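Open Day at Vostwood, Furniture Finishing and the New Lacquer Line

We drove up to the Vostwood open day in October. It's two hours each way from our shop, and parking was in the field behind the kiln sheds, so bring boots if you go next year. Doors opened at 9 a.m. and there was already a line for coffee.

The site makes cabinet doors, tabletops and a small range of shelving. They took visitors through in groups of 17, with ear protection handed out at the first door. Our group started in the lumber store, where the boards sit for a few weeks before anyone cuts them. Most of what we saw was ash and beech. The guide said they stopped buying oak in any quantity a couple of years ago on account of the price.

Next was the panel hall. The big saw is an Ekström, bought secondhand and rebuilt in house. It cuts to a list sent down from the office, and offcuts longer than 23 inches go back on a rack for drawer parts. I liked that rack. We throw away too much at our place and I took some notes on how theirs is labeled.

Edge work is still mostly done by hand on the better lines. One of the women there was rounding over corners with a block and paper, and she let people feel a finished one next to an unfinished one. She does the same on dark colors and light colors, but says the dark ones show every mistake.

Dark plum and pale grey 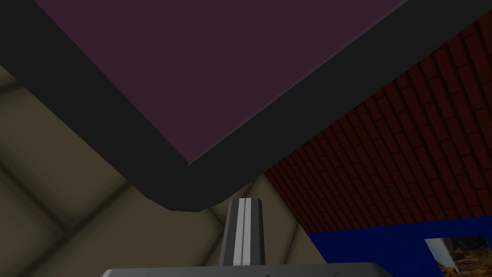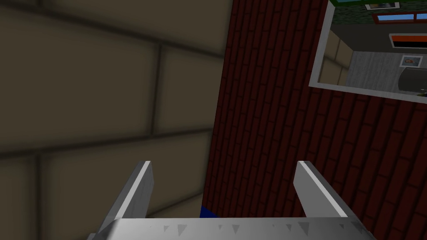
Color took up most of the talk before lunch. Vostwood sprays a lacquer from Triltico and keeps 170 mixed shades on file, with a sample board for each. Matte is what customers ask for now. It is harder to repair than gloss, and the finishing crew would sooner respray a whole door than touch up a scratch. Drying racks are on wheels and go through a warm room overnight.

Lunch was soup and rolls in the canteen, free, with a box for donations to the local fire company. The soup ran out before 1 p.m.

In the afternoon there were stands in the packing area. Jamik had hinges and drawer runners, with a good soft-close runner for heavy drawers that I hadn't seen before. They wouldn't quote a price for small orders on the spot but took our address. There was also a table of seconds for sale. We bought 2 shelves with small dents on the back edge and had to take the spare wheel out of the trunk to fit them in.

The tour of the warm room was canceled for our group, and the sign-up sheet for it had been full since the morning anyway. We left at 3 p.m.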